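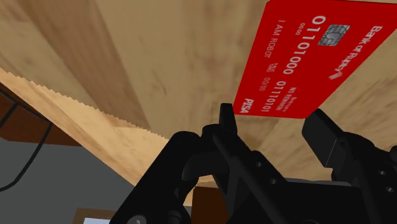 Card on the tabletop, rendered view.

Notebook, candidate lists
April, started after lunch

Picking up from the last entry. The aim is still a single table of everyone who stood for council in Norville and Narby, with party label at filing, label on the printed ballot, and ward. Once that exists we can say something about party switching between terms. Until it exists we can't, and I would like us to stop quoting the early switching rate in drafts. It came from Norville alone and from a version of the table that had duplicates in it.

Worked on Norville first. The clerk's filing sheets are complete for both terms. The ballot proofs are complete for the second term only. For the first term I am using the sample ballots printed in the local paper, from the Hájek collection. Those scans are readable except where the fold runs through a ward. Where the fold hides a label I left the ballot field blank and wrote "fold" in the notes column. Please don't fill these from the filing sheet. The two fields are there to be compared, and copying one into the other makes agreement look better than it is.

Label coding. We had three different habits going in the same sheet:
"Ind", "Independent" and "Non-party" are now all IND.
"No label" is NOL and stays separate from IND. On the Norville form a candidate had to tick a box to be independent and could also leave the whole line empty. Those are different acts and I want to keep them apart for now.
Local lists keep their full printed name in the text column and get LOC in the code column.
Joint endorsements get the first label printed, with the second in notes.

The joint endorsements rule is the one I am least sure about. Narby printed them in alphabetical order, Norville in the order the candidate wrote them. So "first printed" means something in one place and very little in the other. Left it as is and added a flag column, joint = y. Can be recoded later without going back to the scans.

Matching across terms. Ran the name match in Fidari with the default settings and then again with the stricter ones. Default joins a father and son in one of the Narby wards who share a full name and differ only in the suffix. Strict splits a candidate who filed under her married name the second time. Neither setting is going to be right by itself. I took strict as the base and went through the unmatched names by hand, comparing street address and occupation where given. Drew a check sample of 100 pairs from the result and read every one against the scans. 6 were wrong. All of the wrong ones were missed matches, none were false joins, so the current table will undercount switchers if it is off in either direction. Good to know which way it leans.

After fixing those I looked for the same pattern in the rest. It is mostly hyphenated surnames. Fidari treats the hyphen as a break and compares only the first part in the strict setting. There is an option to strip punctuation before the comparison, under the cleaning tab, off by default. Turned it on and reran. Saved as a new version, the old one is still in the folder with "prehyphen" in its name.

Wards. Norville redrew its wards between the terms and kept the same ward numbers, which is a trap. Ward numbers can't be used as a matching key there. Added a column for the old ward and a column for the new ward and renamed the original column to "ward as printed". Narby did not redraw. Anyone merging from the older table needs to use the new column names or the merge will quietly drop Norville.

Turnout came up again. There was a suggestion to bring turnout into the same table. I would keep it out. Turnout is per ward, this table is per candidate, and the last time we mixed the levels somebody summed it. A separate ward file with a merge at the analysis step is cleaner.

4:15 pm

Back to the label question, this time with the campaign leaflets. The leaflets are patchy but useful in one respect: a candidate can file as independent and still use a party's colors and slogan on paper. I went through the Norville leaflets that we have scans for and marked those that name a party anywhere in the text. Some 70 percent of the leaflets from IND candidates name no party at all. The rest mention one, and the mention ranges from "endorsed by" in large type to a thank-you line at the bottom. I have not tried to grade it. A yes/no column is enough at this stage – "leaflet names party" – with the exact wording copied beside it.

Caution on this: leaflets survive unevenly. Candidates with money printed more and more of theirs were kept. I would not put the leaflet figure in the main results. A footnote at most.

Also looked at whether switching goes with changes in the party's ward chair. Gave up on it for today. The chair lists for Narby are typed minutes with no dates on the inside pages, and I could not tell which term several of them belong to. Put the folder back on the shelf by the window with a slip in it where I stopped.

Small things:
The shared sheet was converting ward entries such as "2-A" into dates. Column is now set to text. If you paste into it, paste values only.
Two spellings of the same Norville street in the address field. Made them consistent in the clean copy and left the raw copy alone.
The codebook still says withdrawn candidates are dropped. They are kept now, with status = W. Codebook needs updating before anyone new uses it.

To do next:
Rerun the sample check on the post-hyphen version, fresh draw, not the same pairs.
Ask the Narby clerk's office about the first-term ballot proofs. The filing index lists them, so they existed at one point.
Decide on joint endorsements. I lean toward treating them as their own category and dropping the "first printed" rule.
Go back to the scans marked "fold" and see whether the library has a flatter copy of the paper.

Table saved and backed up to the group drive. Stopped at 5:40.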